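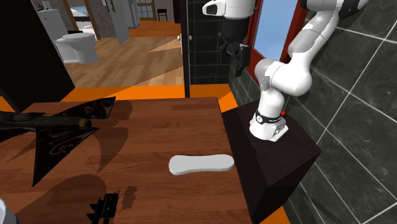 A simulated arm over a tabletop, with a toy jet and a white, rounded bar-shaped object on the wood. Render: Fletix

Kaan Kozan has sorted returned goods at Soriano for long enough to have a favorite table, the one closest to the loading door, where the air is better. It's also the table that's due to be replaced by a robot cell, and when I asked how he felt about that, he wanted to talk about the simulation first.

"They showed us the arm on a screen in the break room," he said. "It's a nice clean table with a couple of things on it. I said, okay, now show me a Monday." He laughed at that, and then he stopped. "I've had a toy come back with the box full of cat litter. Where's that in the program?"

Soriano handles returns for online stores. People open parcels, decide what the item is, check it against the slip and put it in a bin for resale, repair or scrap. Management has signed up with Fletix to automate the last step, the lifting and placing, and so far most of the work has been done in software. A simulated arm picks up simulated objects, and the settings that do well are meant to carry over to two real arms on the floor.

Fletix says its latest test ran to 1,370 attempted picks. I asked how many of those succeeded. Anas Zein, who runs the project for Fletix, told me he'd prefer not to give a percentage yet.

"A number without context would be misleading," he said. "We vary the objects, we vary the lighting, we vary the room. Some of those setups are hard on purpose."

I pointed out that 1,370 was also a number without context, and he'd been happy enough to give me that one. He took it well. "Fair," he said. "Put it down as how much practice it's had, then. It doesn't tell you how good it is."

Zein is more careful than the slides his company sends out, which promise "human-level handling" and show a gripper in the air over a tidy tabletop. He concedes that soft packaging is a weak spot, and that anything tangled has to go to a person. He also says the arms won't decide what an item is worth. That stays with the sorters.

For Kozan, that's where the trouble starts. His table now has four people on it, and they trade off. When your wrists hurt you do slips for an hour, and when your eyes hurt you lift. Take away the lifting and what's left is a full shift of looking and judging, with a machine waiting for the next item.

"Everybody talks about the heavy part like it's the bad part," he said. "Sometimes it's the part where you get to think about dinner."

He has other questions he hasn't had answered. Who clears a jam? Does the time it takes come off the sorter's rate? On a good shift his table gets through 874 items, a figure he knows because it's posted on a board by the time clock, and he wants to know whether the target goes up when the arms arrive or when the arms work. "Those could be very different dates," he said.

Carla Nseir, Soriano's operations manager, said no one will be let go because of the project. I asked whether that would be put in writing. She said the company was "looking at the wording." I asked whether people who left would be replaced, and she took longer over that one.

"Probably not at the same level," she said. "I won't pretend to you that we're buying this so everything can stay the same."

It was the most useful sentence I got from anyone in the front office – and the sorters haven't heard it from her yet. A meeting is planned for later in September. Kozan says he'll go, and he's making a list.

He isn't against the arms. He'd gladly give one the boxes of floor tile, he said, and the cast-iron pans. What bothers him is that the people who built the practice table never spent a shift at his. Zein confirmed that his team had visited the building once, for a site measurement, and that the item list came from a spreadsheet. He said a longer visit was "definitely on the plan."

"Good," Kozan said when I passed that along. "Tell him to bring gloves."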